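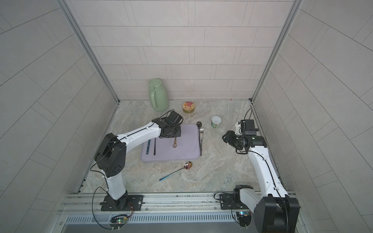 Sanaa Abdelaziz wrote to us that germs need five seconds to climb onto dropped food, so if you're fast, you're safe. Her whole class says so. Her cousins say so too.

Well, a lot of people say a lot of things. Let's poke at this one a bit.

Who started the clock?

First problem: germs don't have legs. The kind we mean here are mostly bacteria, living things so small you'd need a microscope to see one. They don't see your toast land and start running. They are already sitting on the floor or the counter, and the toast comes down right on top of them. Whatever sticks, sticks.

And why five seconds? Some families say three. Some say ten, mostly when the food is a cookie. When a rule changes depending on how much you want the cookie, you should be a little suspicious of it.

What happens when somebody tests it

Scientists have dropped food on surfaces with bacteria on them, on purpose, and then checked how many bacteria moved over. Some moved in less than one second. Leaving the food there longer often meant more of them moved, so the rule isn't total nonsense. But "fewer germs" and "no germs" are very different things, and the rule promises the second one.

Time wasn't even the big thing. Wetness was. Watermelon picked up far more bacteria than gummy candy did. Bacteria travel easily in moisture, and watermelon is mostly water.

Carpet gave a surprise. You'd guess that fuzzy carpet is worse than smooth tile, but in one set of tests less moved over from the carpet. (Please don't start eating off the carpet. It has hair in it.)

It looks clean to me!

Does it? Kitchens are full of surfaces with swirls, speckles and streaks, and a busy pattern is very good at hiding bits of old lunch. Put your face down near a counter and look sideways along it. You may change your mind.

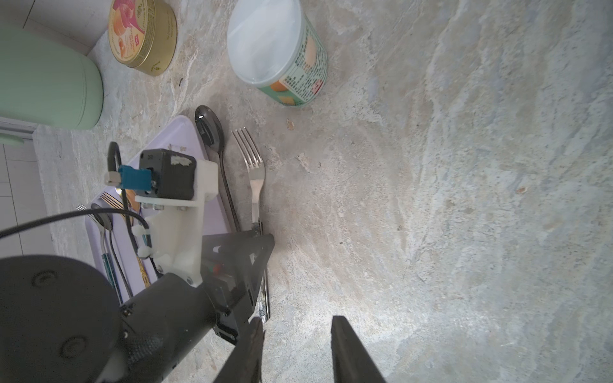 Crumbs and small specks on a marble-patterned countertop.

Even with every crumb gone, your eyes can't check for bacteria. A shiny counter might have plenty on it and a dull one might have hardly any. "It looks clean" tells you about crumbs and that's all.

So will I get sick?

Probably not from one dry cracker. Most bacteria won't hurt you. The trouble comes from a few kinds, such as the ones that can get onto a counter from raw chicken, and you can't tell by looking which kind you've got.

We asked our readers, and 1366 of you answered. Of those, 642 said you always trust the five-second rule. That tells us the rule is popular. It doesn't tell us it's right, and we'd say the same if all 1366 had voted for it.

Edin Golob asked whether blowing on the food helps. It may move some dust. It won't get rid of the bacteria — and your breath can add a few of its own.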